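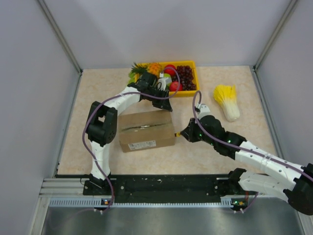 # Sisar two-arm table cell (plans and parts set)

Sisar is a table cell for two small robot arms, made for people who build at home or in a shared workshop. It is sold as a set of plans with the metal parts, the front beam and the cable kit. You bring your own arms, your own table top and your own computer. We sell it in small numbers, from the same workshop where we use it.

The first Sisar was built by Teemu Laitinen and Duyên Tô, because their two arms were standing on two different tables and every measurement was wrong again after lunch. Now both arms are fixed on one beam, and the distance between them stays the same.

## What it is good for

We use our cell for picking and packing trials with things from an ordinary kitchen or shop: fruit in a plastic crate, a cabbage, a taped cardboard box. Such objects are cheap, they have difficult shapes, and you can eat most of them afterwards. A napa cabbage is a good teacher for a gripper, much better than wooden blocks. Grapes are for later, when you have patience.

The cell is not made for heavy work. Please do not drill or mill in it.

## What you receive

- One wide black mounting beam for the front edge, prepared for two arm bases
- Aluminium rails and corner profiles for the enclosure
- Grey side panels, left and right, and one plain rear wall
- Holders for two small control boards, which go at the front below the bases
- Two purple-grey cables for the wrist cameras, and a bag of clear ties
- Printed plans, 17 pages, with all drawings in millimetres

## What you must find yourself

- Two arms with their control boards and power supplies
- Grippers and wrist cameras
- A table top. We chose a pale beige one with a light marble pattern. Any matt and pale surface will do, but very shiny tops make trouble for the cameras.
- A flat place to put it, with free space in front for your chair

## Building it

Two people need one evening for the frame and one more for the cables. Sibusiso Moodley built his alone and says it is possible, but the rear wall wants to fall on you before the second corner is tight.

1. Put the aluminium rails together on the floor and check the corners with a square.
2. Fix the beam at the front. Leave the screws a little loose.
3. Set the two bases on the beam, then tighten everything, beginning from the middle.
4. Mount the boards below the bases, with the connectors pointing down.
5. Fit the side panels and the rear wall last.

For the cables, take your time. Each one must have a free loop at the wrist, so that the wrist can turn without pulling the camera plug. After the loop, bring the cable along the white forearm link and hold it there with a clear tie. Do not make the tie very tight. On the left arm we lead the cable round the outside of the elbow and then down to the front. Move each joint slowly by hand to both ends before you switch on the power. If the cable becomes straight anywhere, the loop is too small.

## Questions we often get

**Can I use only one arm?**
Yes. Use the left place or the right place, and the other can wait. Thabiso Hendricks worked with one arm until October and added the second without changing the frame.

**Why are the walls so plain?**
With a plain light wall the camera pictures are easier to work with. In our old place there was a shelf behind the table, and we lost many days to this shelf.

**Does it fit my arms?**
The hole pattern is drawn on page 4 of the plans. Send us a message with the size of your base and Thulani Msimang will compare it. For other patterns we can make the beam without holes.

**Is there software in the set?**
No. We can share our settings with you, but they are written for our own arms and the notes are not very tidy.

## Ordering

We make the sets in groups of 15 and send them when the whole group is ready. Please write to us through the Plomudel workshop page, with your country and the colour of side panel you prefer (grey is in stock, white must be ordered). Spare ties and single panels can be bought separately. If a part arrives bent, send us a photo of it and keep the packaging until we have answered.

Page last changed 9/2/23. The drawing of the rear corner was corrected. If you have the older plans, ask for the new sheet, it is free.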